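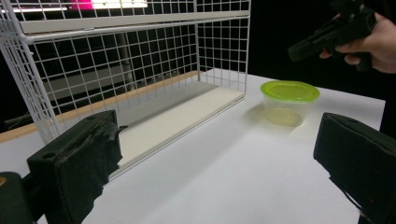
5. Placing the unit and loading it

Before you start, check that the wire shelf unit is fully assembled (Section 4). The back panel and side panels should be attached to the frame posts, and the front left open.

5.1 Choosing a spot

1. Set the unit on a flat, level surface such as a tabletop or counter. Wipe the surface first. Grit under the wires will scratch a painted or laminated top.

2. Turn the unit so the open front faces you.

3. Keep all the feet at least 2 inches in from the edge of the table. If your table has a raised or beveled edge strip, no part of the unit may rest on it.

4. Leave clear table space beside one of the side panels. You will need it to set down containers while you load and unload.

CAUTION: Do not place the unit next to a stove, toaster or space heater. The white coating softens with heat and can stick to lids.

5.2 Fitting the shelf board

1. Hold the board level, smooth side up, and slide it in through the open front.

2. Push it back until it touches the back panel.

3. Press down on each corner. If one corner rocks, take the board out, check that the bottom wires are not bent, and try again.

Note: The board supplied with the Clillano sets is cream white and will look slightly darker than the wire. This is normal.

Note: The board can be left out if you want air to pass under the containers. Small jars will tip on bare wire.

5.3 Loading

1. Put the heaviest items on the bottom, toward the back.

2. Snap all lids on before you put food containers in the unit. Press around the whole rim, then lift the container a little by its sides to check it.

3. Place round containers on the board one at a time. Leave a finger's width between each container and the side panel so you can get a grip on it.

4. Do not hang anything from the top rail unless you have fitted the Gevik hooks (part 3522, sold separately). Use no more than 5 hooks per rail.

CAUTION: Do not push containers against the mesh to make more room. Thin plastic can crack where it presses on the wire.

CAUTION: Do not lift or slide the unit while it is loaded. Empty it, move it, then load it again.

5.4 Cleaning

Wipe the wires with a damp cloth and a drop of dish soap, then dry them. Take the board out and wash it separately by hand. Do not use steel wool or scouring powder. If the coating chips, dry the spot well and cover it with white appliance paint before using the unit again.

For replacement boards and panels, see Section 7.

Revised 11 Jun 2021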